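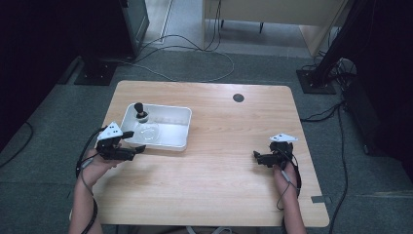
*Abb. 1: Arbeitsplatz mit zwei Handgreifern, weißer Schale und den Markerdreiecken obendrauf*

# Projektbericht Teil 2: Besuch bei Vokmont

Stand: 6. Aug. 2022

Eigentlich wollte unsere Gruppe im Projekt Brindoten nur wissen, wie man einem Roboterarm beibringt, kleine Teile aus einer Schale zu nehmen. Der Tag der offenen Tür bei Vokmont in Cavstead kam uns da gerade recht, also sind wir hingefahren (mit dem Zug, 21 Euro pro Person, Belege liegen im Anhang).

## Was wir gesehen haben

Ich hatte mir große Industriearme hinter Schutzzäunen vorgestellt. Am längsten standen wir dann aber vor einem kleinen hellen Holztisch auf grauem Teppich! Dort sitzt ein Mensch und hält in jeder Hand einen schwarzen Greifer mit zwei kurzen Backen. Auf jedem Greifer steckt eine weiße dreieckige Platte mit dunklen Punkten, und über die wird verfolgt, wo sich das Werkzeug gerade im Raum befindet. Der Arm lernt später aus diesen Aufzeichnungen.

In der weißen Schale lagen ein flaches, durchsichtiges Schälchen und ein kleines schwarzes Teil mit rundem Kopf auf einem klaren Fuß. Wir haben in der Gruppe diskutiert, ob das ein Joystick oder ein Möbelknopf ist, und uns nicht geeinigt. Für die Aufgabe ist es wohl egal, es geht ums Greifen und Ablegen.

Laut der Führung braucht man für eine einzige Aufgabe 500 Durchgänge, bis ein erstes Modell halbwegs brauchbar ist. Der Datensatz, der intern Macedo heißt, hat inzwischen 3,000 Aufnahmen (Schreibweise vom Handzettel übernommen, gemeint sind dreitausend).

## Selbst probiert

Danach durften wir auch ran - und das war viel schwieriger, als es beim Zuschauen wirkt. Man spürt das Teil ja nur über den Griff, und ich habe ständig zu früh zugedrückt. Von meinen 11 Versuchen haben vier geklappt. Mit links ging fast gar nichts. Außerdem muss man auf die Kabel achten, die seitlich vom Tisch herunterlaufen, ich bin beim Umgreifen zweimal mit dem Ärmel hängen geblieben.

## Was wir für unser Projekt mitnehmen

Unser Tisch an der Hochschule ist viel zu voll. Wir räumen ihn jetzt frei und legen nur noch die Sachen hin, die zur Aufgabe gehören. Marker wollen wir auch verwenden, allerdings erst mal gedruckte auf Pappe, für mehr reicht das Budget nicht. Offen ist noch, ob wir mit einer oder mit zwei Händen anfangen. Ich bin für eine, der Rest der Gruppe ist bisher dagegen.

Der erste eigene Testlauf ist für Dezember geplant, bis dahin muss die Halterung für den Greifer fertig sein.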